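The lab at Hirnel is bringing in arms to handle glassware, and the people who handle it now keep asking me what I think. I think the arms will stay. My worry is the job left behind.

Huệ Trịnh has worked that bench for 11 years. In March she logged 601 samples, most of them by hand.
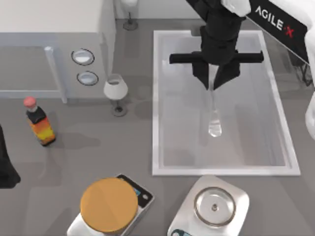 Moving glass from tray to scale is dull work, and few people will miss it. But it is also how new hires learn what a bad sample looks like. Take it away and somebody has to teach that on purpose, on paid time.

Lộc Thái, who runs the night shift, wants two hours a week set aside for it. Management has offered one. I would give him the two, and put it in writing before the next arm is ordered.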